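Small Farm Enterprise, Unit 8: Keeping records and setting a price
Course notes prepared by Gönül Aydoğan
Revised October 1, 2026

Please read these notes before the class and bring your own notebook. If you are not farming yet, you can work with the numbers of the Caretti plot, which we used in the last unit.

8.1 Where we are

In Unit 7 we made the planting plan. We decided which crop goes in which bed, and in which week. A planting plan tells you what you hope to harvest. It does not tell you if you will earn something from it. For this we need records, and the records must be made in the same season, while you still remember.

Many beginning growers write down what they sell and forget to write down what they spend. Others keep every receipt in a box but never add them. Both will have the same difficulty in winter, when they must decide what to grow again.

8.2 The three books

For a small vegetable farm I recommend three books. They can be paper books or three sheets in a computer file.

The field book stays near the beds. In it you write the date, the bed, the work that was done and how long it took. Write also the seed variety and what you put on the soil. Mudassar Tarar, who taught this unit before me, used to ask his students to hang the field book on a string at the door of the tool shed, and I still think this is the best place for it.

The cash book is for money in and money out. One line for each payment. Do not put two purchases in one line, even if they are from the same shop on the same day, when they belong to different crops.

The harvest book is for weight or bunches. Write what was picked, what was sold, what was given away and what went to the compost. The last one is important and students often leave it out. If you picked 50 bunches of chard and sold only some of them, your cost must be carried by the bunches that you sold.

8.3 Kinds of cost

We divide the costs in two groups.

Direct costs belong to one crop only. Seed, seedlings, the netting you bought for the cabbages, the boxes for the tomatoes. If you did not grow this crop, you would not have this cost.

Shared costs belong to the whole farm. Rent of the land, water, the phone, repair of the tiller, fuel to go to the market. These costs stay even if you drop one crop, so you must divide them. The easiest way is by bed: if a crop uses 2 beds from 8, it carries one quarter of the shared costs. This is not perfect, because some crops stay in the bed for a short time and others for the whole season. For a first year it is good enough.

Your own labor is also a cost. Here the students always discuss with me. They say, I do not pay myself, so why should I write it? My answer is that if you become sick in August, somebody must pick the beans, and this person will want to be paid. Choose an hourly rate, write it on the first page of the field book, and use the same rate for all crops.

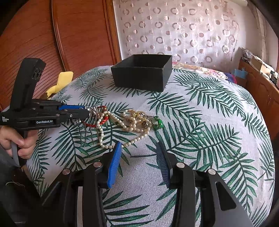
8.4 From cost to price

When you have the direct costs, the share of the shared costs and the labor, add them and divide by the quantity sold. This gives the cost per bunch or per kilo. We call it the floor price. Selling below the floor price is sometimes necessary, for example at the end of a market day with lettuce that will not keep. But you should know that you are doing it.

The ceiling comes from the buyers. Walk through the market before you set up your table and write down the prices of the other growers for the same quality. Do the same in two shops. Your price will be somewhere between the floor and the ceiling. If the floor is higher than the ceiling, the crop is losing money, and there are only a few things you can do – grow it cheaper, sell it to another kind of buyer, or stop.

Tarık Bilgin sells herbs from the Lurarano valley and he found himself in this position with parsley. At the market his floor was too high, since tying small bunches took a great part of the labor. He changed to selling loose parsley by weight to restaurants. The price per kilo was lower, but the tying time disappeared from his field book and the crop could stay in the plan.

8.5 Common mistakes

Writing the records at the end of the month from memory. The hours will be wrong, usually too low.

Using the weight from the field and not the weight after washing and trimming. Leeks lose a lot here.

Forgetting the market fee. It is a shared cost if you bring many crops.

Changing the unit in the middle of the season, from bunch to kilo, without a note. Cletus Rosenthal lost a whole season of comparison on his beets in this way – he told me I may mention it.

8.6 Homework

Choose two crops, one that is quick and one that is slow. For each, calculate the floor price and show all steps. Say clearly which rate you used for labor and how you divided the shared costs. Hand in the pages of the cash book too; a photocopy is fine.

Students who work with the Arnow market should use the fee list given out in class. Questions about the spreadsheet go to Karthik Navaratnam.

Next unit: storage and losses after harvest.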